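Storage and Surface Finish for a Shared Work Booth
Project report, Interior Products course, second year
Department of Design, Clillamness College

1. Background

The Drosby building has a row of work booths that are shared between courses. Most of them are plain, with a table and bare framing, and people who use them keep their tools and cloths on the tabletop. Our group was asked to take one booth and propose a better way of storing small items, and also to try out a printed wall finish. We worked on it from the start of term until December.

The brief gave us three limits. The table could not be changed. Nothing could be drilled into the aluminum framing, as the framing goes back into general use. The materials budget was 200 dollars, including the print.

2. What users asked for

We talked to people from other courses who book the booths. The most common complaint was that cloths, gloves and cables end up in one pile at the back of the table. The second was that the booths all look the same and are hard to tell apart when giving directions. One group said they lose time at the start of each session clearing the table before they can lay fabric flat on it.

From this we decided on hanging storage for items with a loop or handle, and an open basket for folded items. We looked at drawers under the table as well, but they would have used most of the budget.

3. Wall finish

We compared a solid color, a wood pattern and a plaid. The solid color was the cheapest but showed every mark on the sample we handled for a week. The wood pattern looked dull next to the tabletop. The plaid was chosen after a vote in the group. The artwork came from a pattern called Prarovow, which one of us had drawn for an earlier textile assignment, and we enlarged it for the walls.

The panels are perforated, so the print has holes all through it. We were worried that the smaller parts of the pattern would get lost. On the first test piece the thin lines broke up badly, so we made them thicker and printed again. Almost 80 dollars went on printing, which was more than planned.

4. Fitting the storage

All the storage is held with ties. Clamps would have been stronger, but the ones that fit the framing were too expensive. We used a hook rack and a wire basket, both bought from Luo, a hardware store near the campus.

The rack went on the horizontal rail at the back. We placed it toward the right because the left side was needed for the basket. The basket took longer. The only free rail on that side runs at an angle, and we tried 2 other positions before settling on it. The wire dividers were useful here, as folded items should slide less in short sections than in one long one. 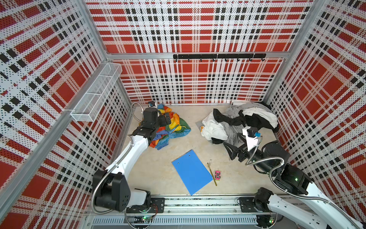
Figure 1. Plaid wall panels with the hook rack and wire basket, both empty.

5. Results and discussion

The storage stays off the tabletop, which was the main aim. The hooks are small, so they suit cloths with a sewn loop better than thick handles. We should have measured the handles of the brushes before buying the rack.

The red in the pattern is strong. Some people in the Tuesday review liked it and others found it too busy behind patterned fabric. If we printed again we would keep the plaid and use a paler red on the lower panel, where the wall meets the table.

The angled basket is the weakest part of the design. Heavy items will move toward the low end, and we have only tried it with folded cotton. A short bracket that brings the basket level would solve this, but we did not have time to make one.

6. Further work

- Make a leveling bracket for the basket
- Test the ties under a heavier load
- Try a second rack with larger hooks
- Ask the next group of users for comments after one month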